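The woman who feeds the bell ringers

Kirsty Bright has been tower captain at Pandetcombe for long enough to have opinions about rope. She has opinions about most things, and she shares them from a kitchen chair with a cat on it, which she declines to move. I take the stool.

We are meant to be discussing the outing. Once a year, in June, the Pandetcombe band gets into a hired minibus and drives to other people's churches to ring other people's bells. To anyone outside the hobby this sounds like a plumber going on holiday to look at taps.

"It's exactly like that," she says. "And if you knew any plumbers you'd know they do it."

This year they managed 6 towers between breakfast and the last pub. The first was Uklow, where the bells are reached by a spiral stair of 63 steps.

"There's a rope to hold on to," says Bright. "It's attached at the top. I don't know what to. I've never liked to look."

Warrick Ashby, who drives the minibus and rings the tenor, wanders in halfway through this and helps himself to tea. He disputes the stair. He says Uklow is a doddle and that the ladder at the tower after it was the one that finished people off. Bright says the ladder only finished off Warrick.

The two of them plan the day between them, mostly by arguing. He does the roads. She does the keys, the vicars and the food, and considers the food the hardest of the three.

"You can be late for a vicar," she says. "A vicar has seen worse. You cannot have a busload of ringers go past eleven o'clock without something in a wrapper. They turn."
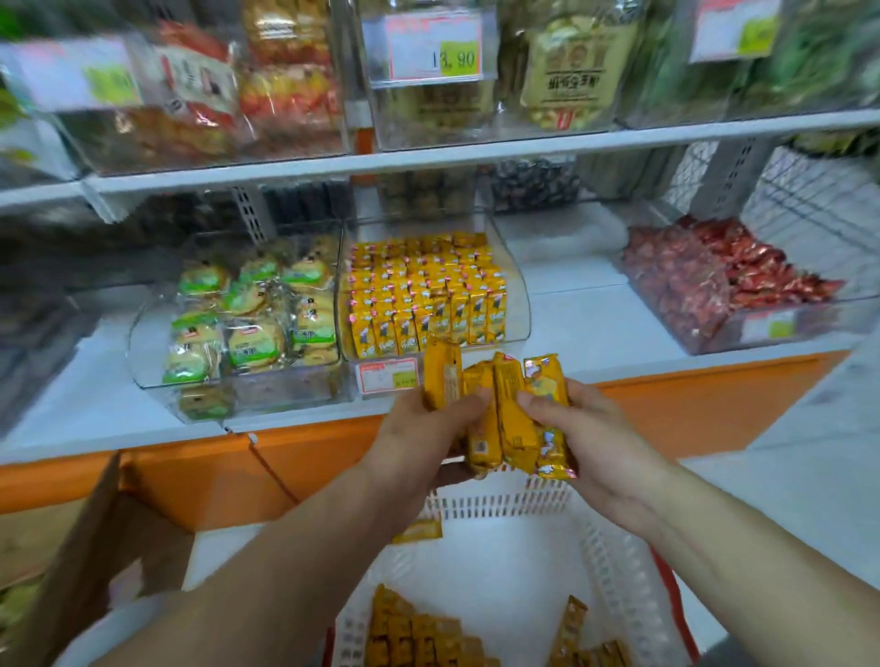

She used to bake for it. Then came the summer of the flapjack, about which I am told only that it was a warm day and the minibus had to be cleaned by a professional. Everything has been shop-bought ever since, and Ashby says morale has never been better. Bright gives him a look that could stop a clock, and in a church tower that is a useful thing to have.

I ask about the ringing itself, a little late in the conversation. At their last stop they attempted a quarter peal, and got as far as it's possible to get without finishing.

"We lost it with 132 changes to go," she says. "One person went wrong, then everyone helped."

"It was me," says Ashby.

"I wasn't going to say."

"You've said it to the whole deanery."

Does she ever think of stopping? She gives this some thought, or possibly she is thinking about the cat, who has begun on the butter. The band is short of two ringers. The youngest is leaving for college in September and the treble wants rehanging, for which the lowest quote so far is £2658.

"I said I'd give it up when I found someone to take over," she says. "I said that when Warrick had hair."

Practice is at half past seven. Beginners are welcome, and should bring a jumper.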